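Slide 1: The Fruit Talk

Evening, everyone. Wait for chairs to stop scraping. Thank Jamila Liyanage for the room and for the loan of the clicker, which she would like back this time.

Say up front that this is a talk about arranging fruit on a table. Anyone who came for the Setemthorpe bus timetable wants Tuesday. Pause for the two people who always leave.

Slide 2: Start with the box

My aunt Khan never bought a fruit bowl. She had shallow cardboard boxes, 87 of them by my cousin's count, and each one was too good to throw away. Red rim, white inside, corner starting to go. I have inherited the habit and some of the cardboard.

Point out the torn corner. A bowl piles things up and hides the bruised one at the bottom until it introduces itself by smell. A flat box puts everything on one level and you can see what needs eating.

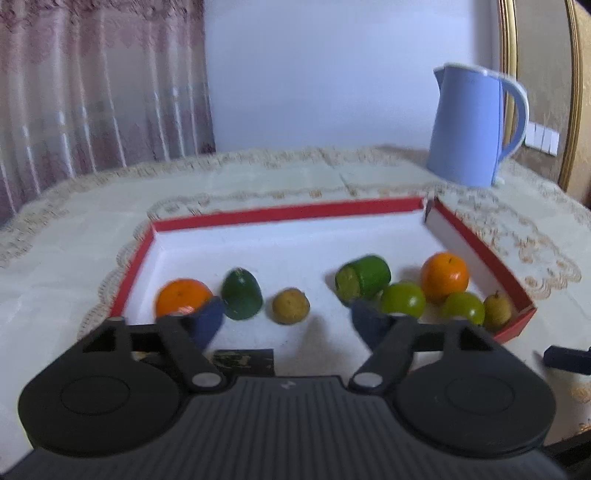 Slide 3: Who sits next to whom

Fruit and vegetables in together, yes. The Fandine group complained about this in August and I have the letter. My position is that a cut cucumber gets eaten first, so it may sit where it likes until supper.

Oranges and mandarins go where people can reach them. Small brown fruit goes near something bigger, or it rolls off and lives under the fridge. Sugarcane is the difficult guest. It's all elbows, it sheds fibers, and it won't fit in anything, so put it down end to end and stop fighting it.

Ask for a show of hands: who has chewed sugarcane over a good tablecloth? Who was forgiven? 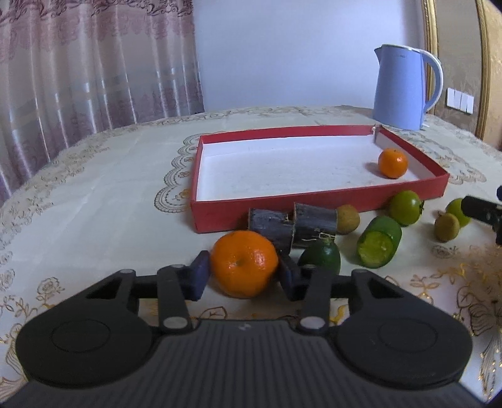 I was forgiven after about 3 years. Lace patterns hold on to crumbs, and gold glitter holds on to nothing, including itself. If you must have the fancy cloth, shake it outside before the neighbors are up.

Slide 4: The kettle question

Keep it at the back of the table, well behind the fruit. Visitors need tea and the tea needs a clear path. My Fallel cousins keep theirs in the middle and pour over the top of everything, and I've stopped wearing pale trousers there.

Skip the bit about grapes if we're past eight.

Slide 5: Questions

Someone will ask about bananas. Tell them bananas get their own evening. Give Jamila the clicker.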